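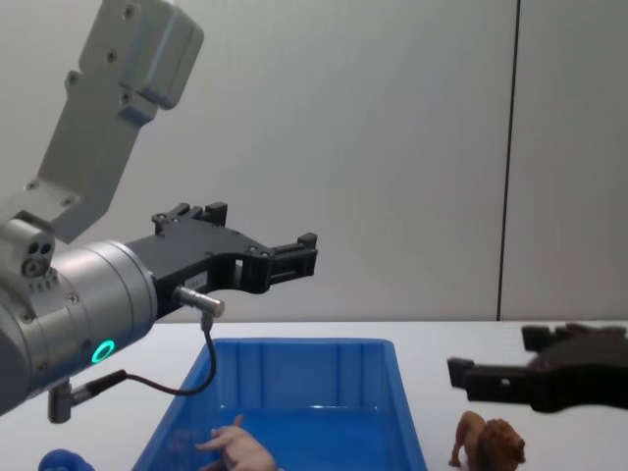

Stullstead's toy library will reopen its farm and zoo shelf this month after a full sort of the animal figures, the library said on January 7, 2019. The shelf has been closed to borrowers since August, when the collection moved out of its old cupboards and into the back room of the Yupanqui building. Loose figures are being put into open plastic bins like the blue one with a tan four-legged animal at it, and each bin will go out on loan as a set. Until now, families had to pick animals one at a time from a deep chest near the door.

The full toy collection stands at 1,979 pieces, counting puzzles, trains, blocks and dress-up items. Animal figures are among the most borrowed, and also the ones most often returned to the wrong place. Under the old system a family could take home a barn with no cows or a set of fences with nothing to put inside them. Staff said requests for complete farm sets went unanswered for most of last year.

The new sets will be grouped by theme. Farm animals come first, followed by woodland animals and then zoo animals. There will be 40 sets when the shelf opens, and more may be made up in the spring if enough figures are donated. Each set will have a card listing what belongs in it, and borrowers are asked to check the card before they bring the set back.

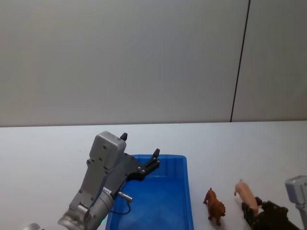 A pink toy pig and a brown toy animal with a blue tray during sorting at the Yupanqui building.

Sets can be kept for 2 weeks and renewed once, as long as no other family is waiting. There is no charge to members. Late sets will be handled the same way as late puzzles, with a reminder first and a hold on the card after that. A missing figure will not lead to a fine, but the library asks families to look under the car seats before reporting one lost.

The bins were paid for with a grant from Gekavlow, the housewares store on Mill Road, which also covered new shelf labels. Joltus, the printing shop next door to the library, is producing the set cards.

Donations of plastic animals in good shape are welcome at the front desk during opening hours. The library cannot take figures with batteries, chipped paint or small parts that come off. Pigs, sheep and hens are needed most. Dinosaurs are not needed at this time, and a box of them is available free to any classroom that wants it.

The shelf opens to members on the third Saturday of the month at 11 a.m. Membership forms can be filled out at the desk the same morning. New members need to bring proof of address in Stullstead or one of the neighboring townships.

Get local news in your inbox every week. Enter your email address to sign up. You can unsubscribe at any time.

Contact the newsroom | Copyright 2019 | All rights reserved | Back to top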